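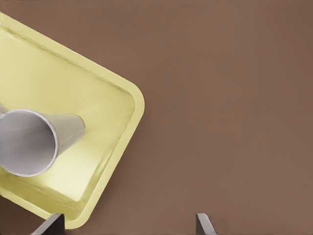
Waltraud Rüegg wrote in to ask whether I could please post the whole checklist this time, with my grumbling left in, as the grumbling is the part she uses when she preps her own games. So okay, Waltraud, you get the lot!

The game is Vulside, second printing, the big hardback. I inspected it last Sunday before agreeing to run it for six people, two of whom have never rolled a die in anger. My checklist covers the physical book, the rules, and the table safety stuff, and I mark each line OK, FIX or ASK. ASK means I bring it up with the players before we start.

PART ONE: THE BOOK

1. Binding holds when opened flat. OK
I opened it at the front, the middle and the back and leaned on it a bit. A few creaks from the spine, no loose pages. My first printing shed the whole equipment chapter, so this is a big step up.

2. Text readable in evening light. FIX
Gray type on a slightly darker gray for all the sidebars. I tried it at 9 p.m. with just the lamp on and had to guess at half the words. I've retyped the combat sidebars in a large font and stuck them inside the cover.

3. Index works. FIX
"Falling" sends you to "Damage, environmental," which sends you to "Hazards," which isn't in the index. It's page 80. Write that down somewhere.

4. Character sheet copies cleanly. OK
Both sides. The box for Debts is tiny, though, and everybody in this game has debts.

PART TWO: THE RULES

5. Character creation fits in one evening. ASK
It took me 29 minutes on my own, knowing the system. With new players and all the "wait, what's a Lien?" I'd plan the entire first session for it. I'm asking if they'd prefer ready-made characters – I have 14 left over from my last campaign and most of them are even alive.

6. A starting character can survive one bad roll. FIX
Not with the rules as printed. A shot from a Tanero carbine can drop a fresh character from full health to dead with nothing in between. I know some people love that (hello, the forum), but I've watched a brand new player lose the character they'd spent all afternoon on and then sit there eating chips for two hours. House rule: the first time you'd die, you're out cold and owe somebody a favor.

7. Money makes sense. ASK
You start with 1,000 marks, a decent coat costs most of that, and a used boat costs less than the coat. I have never worked this out. If anyone asks, coats are fashionable.

8. The starter adventure can be run as written. FIX
"The Grabner Inheritance" is good fun up to the will reading and then it leans on one clue in one locked desk. If the players don't open the desk, there's no second half. I've put a copy of the letter in the butler's pocket and another in the stables, and I'll happily shove it under a door if they miss both.

9. Chase rules. OK
Still my favorite thing in the book. Quick, silly, and everyone gets a turn. Use them early!

PART THREE: THE TABLE

10. Content list read out before play. ASK
The book has one, tucked behind the credits, and it's shorter than it should be. It mentions violence and drowning. It leaves out the spiders in chapter five and the business with the orphanage in Bunder, and that second one I would certainly want to hear about beforehand. I've added both by hand.

11. Lines and veils agreed. ASK
Five minutes, everyone writes on a slip of paper, I collect them and read the results without names. I write one myself too. (Mine says teeth. Please don't do teeth.)

12. A way to stop the scene. OK
We use a card with an X on it. The book suggests a hand signal, but I look down at my notes all the time and I'd miss it. Tap the card, we skip ahead, no explanations asked for.

13. Player against player. FIX
The rules allow it freely and even hand out experience for betraying a partner. I'm dropping the reward. If two players both want a double-cross they can have one, as long as they've both told me.

14. Breaks. OK
One in the middle, 15 minutes or so, longer if the kettle's involved. Drinks stay off the map.

RESULT

Passed, with fixes. The ones I wouldn't run without are 6, 8 and 10, and the rest you can patch as you go. I still haven't checked the ship rules at the back, because my group never leaves the harbor. If yours does, send me your notes and I'll add a line for them. Waltraud, that includes you – and tell me how you handled the desk.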